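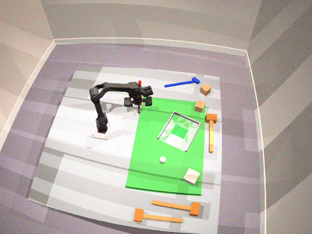 Pasura is an independent laboratory for the analysis of historic mortars, plasters and renders. We take samples from old masonry, separate them into their parts, and report what they were made of so that a repair mix can be specified to suit. Our clients are building surveyors, architects, masonry contractors, parish councils and owners of older houses.

We do not sell lime, sand or ready-mixed mortar, and we take no commission from firms that do.

## Background

The laboratory began as the testing room of Enriquez, a masonry contractor whose work was mainly farm buildings, boundary walls and small bridges. Samples were tested there for the firm's own jobs. Other contractors started to send in samples, and the testing side was later set up as a separate company under the Pasura name. Enriquez remains a customer on the same price list as everyone else.

The first premises had one fume cupboard and a sieve shaker that could not be run while anyone was on the telephone. We moved to Hostier Yard when the lease ended. The present building has a wet room, a dry room for sieving and weighing, a microscope room and a heated sample store. The wet and dry rooms have separate air extraction.

## What we do

### Routine mortar analysis

Most of our work is the standard dissolution test. The sample is dried to constant weight, described by eye and under a low-power microscope, then gently broken down by hand. Lime lumps, charcoal, brick dust, hair and other inclusions are recorded before any acid is used. A weighed portion is then dissolved in dilute hydrochloric acid, filtered, washed, dried and weighed again. The remaining aggregate is passed through a nest of sieves from 8 mm down to 63 microns and the weight held on each sieve is reported.

From these results we calculate the proportion of binder to aggregate. It is given by weight and then converted to volume, with the assumed densities printed beside the result. A site mix is nearly always gauged by volume, and the conversion is where many older reports become hard to use.

The method has a known weakness. Where the aggregate contains limestone or shell, the acid dissolves that too, and the binder content comes out too high. If the first inspection shows carbonate aggregate we stop and contact the client before going further. The usual course is to change to thin section.

### Thin section

The sample is set in a blue-dyed resin, cut, fixed to a glass slide and ground down to 30 microns. It is then examined in plane and cross-polarised light. Thin section shows the type of binder, the presence of unburnt or overburnt material, the shape and rock type of the aggregate, the pore structure and any later changes such as leaching or the growth of salts. Proportions are found by point counting. It takes longer than the dissolution test and costs more. For lime mortars with a hydraulic part, or for early cements, it is normally the better choice.

### Sand matching

The recovered aggregate is compared with our reference collection, which at present holds 871 sands and fine gravels. Each has a sieve curve, a colour record taken dry and damp, and a retained jar. Suppliers' pits close, move to a new face or change their washing plant, so each entry also carries the date it was collected. Entries from closed pits are kept for identification and are marked as unavailable.

A match report lists up to three sands in order of fit. Where no single sand is close enough we give a blend. We would prefer to say that no match was found than to name a poor one, and a small number of reports each year say so.

### Salts and moisture

We measure chloride, nitrate and sulphate in drilled powder samples, with moisture content by weight. Samples are normally taken at several depths and heights, and the results are set out as a profile. A single reading from a wall has little value and we advise against paying for one.

### Paint and limewash layers

Cross-sections of surface layers can be prepared on request. We report the number of layers, their thickness, and whether they are lime-based. We do not identify pigments. This work is passed on only with the client's written agreement.

## What we do not do

- Compressive strength tests on cubes or prisms
- Asbestos identification
- Dating of mortar by any method
- Structural advice
- Site supervision

On dating, a mortar can sometimes be placed before or after the general use of a given binder, and where this is clear the report will mention it. It should be read as a remark and should not be relied on as evidence in a planning or listing case.

## Samples

The least we can work with for a routine analysis is 100 g, preferably in whole pieces. Powder from a drill or grinder cannot be used for anything except salts. Pieces should come from well behind the weathered face and from a part of the wall which is believed to be original. If there are several phases of pointing, bag each one separately. Please do not wash them.

Each bag needs a label with the building, the location in the wall, the height above ground and the depth. A sketch or a marked-up elevation is useful. Samples of plaster should include every coat down to the backing, and the outer face should be marked.

On arrival every sample is entered in Soneck, our in-house sample register, and given a number which stays with it through each stage. The register records who handled the sample, the balance used, the weights at each step and the place in the store where the remainder is kept. Clients can ask for the full Soneck record at no charge.

Unused material is held after the report is issued and is returned on request at the cost of postage. Slides are kept permanently unless the client has asked for them.

## Reports

A routine report is normally issued eight working days after the sample is received. Thin sections take longer, and the date is agreed when the order is placed. November is usually our busiest month, when contractors send in material for the following season's work.

Each report contains a description of the sample as received, the method, all measured values, the calculated proportions, photographs at a stated scale, and a section headed Interpretation. Measured values and interpretation are kept apart. If a client's own specialist reads the figures differently, the figures are there to be used.

A suggested repair mix is included where the order asks for one. It will often differ from the original. A mortar that has survived inside a sheltered wall may be quite unsuitable for a parapet or a chimney, and many old mixes were far richer in lime than would be expected from the usual one-to-three given in handbooks — partly an effect of hot mixing, and partly of how quicklime gains in volume as it slakes. The report states where our suggestion departs from the analysis and by how much.

## Quality control

Balances are checked each morning against reference weights and are serviced under contract. Sieves are examined for wear and replaced when the openings fall outside tolerance. A mortar of known composition, made and cured in the laboratory, is put through the routine test with every batch, and the batch is repeated if the result for the known mortar falls outside the limits set for it. A second analyst reads every report before issue.

Errors found after issue are corrected by a numbered revision sent to everyone who had the first version. The earlier version is kept on file.

## Terms and visits

Prices are fixed per test and are listed on the order form. There is no reduction for quantity, although samples from one building that arrive together are charged a single reporting fee. Site sampling can be arranged within one day's return travel of Hostier Yard. The client is responsible for access, and for any consent needed to remove material from a protected building.

The sand collection may be viewed by appointment. Visitors are welcome to bring their own sand for comparison, dry and in a sealed bag. Parking at Hostier Yard is on the upper level only, as the lower gate is used for deliveries.

Page revised 10/19/20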